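Zonside Amar Wrist Kit for Demonstration Recording

Home > Products > Data collection > Wrist kits

The Amar is a set of two parallel fingers and a small wrist camera, made for teams who collect examples for learning systems. You mount it on the arm, connect one cable, and every demonstration is saved together with the finger opening and the arm position. We build it in our Calemov workshop and we test every unit before it leaves.

What is in the package

Gripper body, black, with two flat fingers
Wrist camera with fixed focus, already mounted
Cable, 4 m
Spare finger pads, 4 pieces
Hex key and mounting screws
Printed start guide

Why the camera looks at the fingers

Many customers ask us if the camera can be placed higher on the arm. It can, but we do not recommend it for small object work. With the Amar, both finger tips stay in the lower part of the view during the complete task, so the model sees always the same relation between the tips and the object. When you compare recordings from two arms, this makes the work much easier. The bracket has a pin which sets the angle, and after cleaning it returns to the same position.

Small object tasks are also where the choice of table surface and light is important. We suggest a plain matte table and ordinary room light. Please do not try to remove every shadow. The light in your workplace will change between morning and afternoon, and a model trained only with perfect light will have problems later.
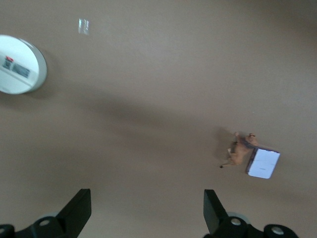 Amar wrist view, open fingers, with small objects on a plain brown surface.

Two objects that touch each other are a good exercise for the operator. Approach slowly, stop with the fingers open, turn the wrist if it is necessary, and only then go down. The stop does not need to be long. If the operator touches the wrong object, do not delete the episode. Mark it as "failed" in Jemal and continue. Failed episodes are useful for many training methods, and you can filter them at any time.

Recording with Jemal

Jemal is our recording software and it is included in the price. It starts an episode when you press the pedal or the space key, and it closes the episode when you press again. Each episode gets a task name, an operator code and a result mark. You can write a free comment, for example if you changed the table or if a lamp was moved.

One project file can hold 4000 episodes. For bigger collections, please make a second project and join them at export. Before export, Jemal checks for missing images and for gaps in the time stamps, and shows you a list of the episodes with a problem.

Technical data

Supply voltage: 24 V DC
Fingers: 2, parallel movement, exchangeable
Finger color: black
Camera: color, fixed focus
Connection: one combined cable for power and data
Software: Jemal, one license for each kit

Care

Wipe the lens with a dry soft cloth. Do not use alcohol on the finger pads, it makes them hard. Check the bolts on both finger mounts every Friday if you record daily. A loose finger gives a small error in the opening value, and this error is difficult to find later in the data.

Delivery and support

Orders received before July are sent from the present stock. After this, the delivery time is 5 weeks. Schools and universities can ask for a loan kit. For questions about arm adapters, please write to us the model of your arm and, if possible, send a drawing of the flange.

Related products

Amar finger set, long
Zonside foot pedal
Jemal additional license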